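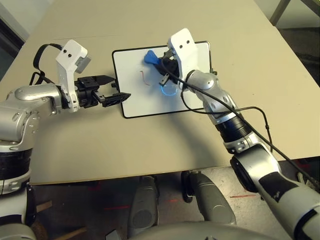

How a Two-Armed Robot Works at a Whiteboard

The Muvarar is a robot kit sold to schools and science clubs by a company named Fillow. It has two arms, and each arm ends in a gripper. A gripper is the robot's hand. It has two fingers that open and close in a straight line, like the jaws of a wrench.

Joints

An arm is made of hard segments linked by joints. The silver parts are segments. The black rings between them are joints. Inside each joint is a motor that turns the next segment. To move a gripper to a new spot, the robot has to turn several joints at the same time.

Sharing the work

In the whiteboard activity, one gripper holds a blue plastic tool over the board. The other waits at the left edge with its fingers open. A small board can slide when something rubs on it, so the program can use the second arm to keep it still. There is a short reddish-brown squiggle on the board for the robot to deal with.

Pressure

Pressing is harder than moving. If the robot pushes too lightly, the tool does not touch the board. If it pushes too hard, the board may tip. The Muvarar checks the force on each arm 200 times a second and makes small corrections – faster than a person could.

What comes in the kit

Two arms with grippers
Control computer with the Ostura program
Workbook with 9 activities

The whiteboard activity is number six and takes 30 minutes. Setup is extra. Ayanda Kekana, who wrote the workbook, suggests starting with the arms at slow speed.

Safety

Stay outside the reach of the arms while they have power. An adult must be next to the stop button. Long hair should be tied back.

Words to know

Segment: a stiff part of an arm.
Joint: the place where two segments meet and turn.
Force: a push or a pull.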